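Week four, and we're on to sorting and setting out. I know some of you were hoping for something grander, but a tidy table is where most of the marks are won or lost in April's practical.

Start with the mat and the tray. The mat stays flat where you put it, and the loose cubes get moved one at a time. I like to decide on the order before I touch anything — you'll be surprised how much dithering it saves!
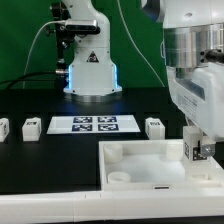
Ľubica Pešek thinks I'm too strict about the order, and that you should always take the nearest cube first and worry about the rest later. Fair enough for a small table (we've argued about it for years), but try both and write down which felt easier.

Allow 60 minutes for the whole exercise, with a short break if your group wants one. Cubes go down gently, flat side to the tray, and no sliding them across.

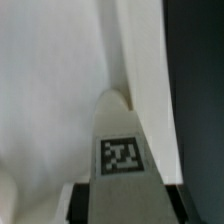
**Dobre College · Department of Practical Handling**

Reading for next time is Mocanu, pages 65 to 120. Skim the chapter on stacking, we'll do that properly later. What I do want you to know well is his bit on spacing: leave a gap you could get hold of a cube through, all the way round.

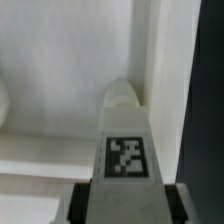
If the gaps close up as the tray fills, take the last cube out and set it again, and don't nudge its neighbours along to make room. Bring your notes on both orders to the next session, please.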